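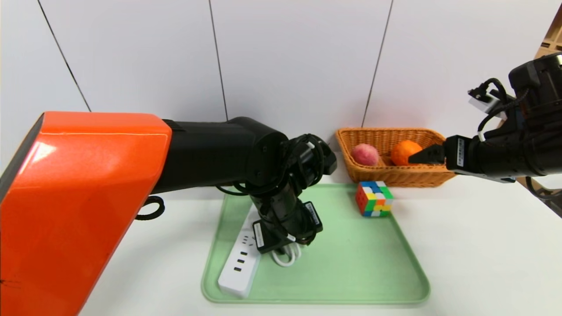 Two-armed tabletop robot at the Minside shared workshop, with the left gripper over a power strip and the right at the fruit basket.

Minside Members Release Plans for Home-Built Two-Arm Robot

Minside, a member-run workshop, today released the full plans for Kosari, a two-armed robot designed to be built and run on an ordinary table. The package covers the arm mounts, the wiring, the control software and a parts list. It is free to download and may be changed and shared.

The parts in the Minside build cost $2,924. The arms and grippers made up most of that — the table and the household goods used for practice were already in the shop.

"We wanted a machine that two people could put together on evenings and weekends with hand tools," said Loubna Berrada, who leads the project. "The cable routing took us longer than the software did. We redid it 3 times, and the notes explain what went wrong each time."

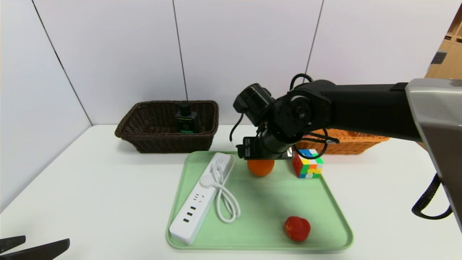 Practice work at Minside uses things most homes already have, such as fruit, baskets, a plastic tray and a power cord. An operator guides both arms by hand controls while the system records the motion. Members have logged 700 practice runs since January, and the recordings are part of the release.

The control software, called Rennie, runs on a single desktop computer. It can replay a recorded motion or hand the arms over to a trained model. Builders who want only one arm can leave out the second and change one line in the settings file.

Soft goods and loose cords remain difficult, Berrada said. Work on a lighter gripper, under the name Vollow, is under way and is not included in this version.

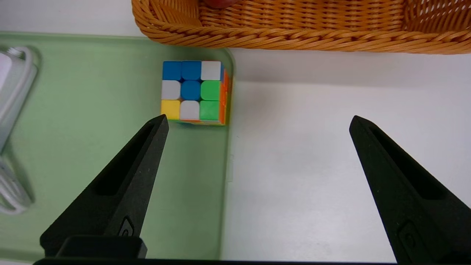 An open gripper near a Rubik's cube on the practice tray.

Minside will hold open build nights for anyone starting a Kosari of their own. Membership is not required, but space at the benches is limited and visitors should sign up ahead of time. Builders who cannot attend may send questions through the project page, where corrections to the plans will also be posted.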